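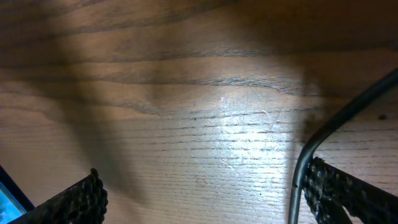
About Jellden

Jellden is a small language school for adults. We teach English and Japanese, in the evening and on Saturday morning. The school was opened by Ajith Kaimal and Yae Tsuchiya, who were before colleagues in a translation office and wanted to teach people face to face.

We keep our groups small. There are never more than 10 students in one class, and for the beginners we prefer six. Each course has a teacher who stays with the group until the end, so you do not need to explain your difficulties again every month.

Our teachers

Yae Tsuchiya teaches Japanese on all levels. Alasdair Pollock is responsible for English conversation and for the pronunciation course. Manikandan Iyengar prepares students for work interviews and helps them to write letters and applications. Ajith Kaimal runs the office and still takes one grammar group, on his own wish.

Before you start

Every new student has a short talk with one of the teachers. It is free and there is no written test. After it we tell you which group fits to you, and you may visit one lesson before you pay.

The next courses begin in February. The books are included in the price, but please bring your own notebook. For questions about times and payment, please write to the office or come by before the evening lessons.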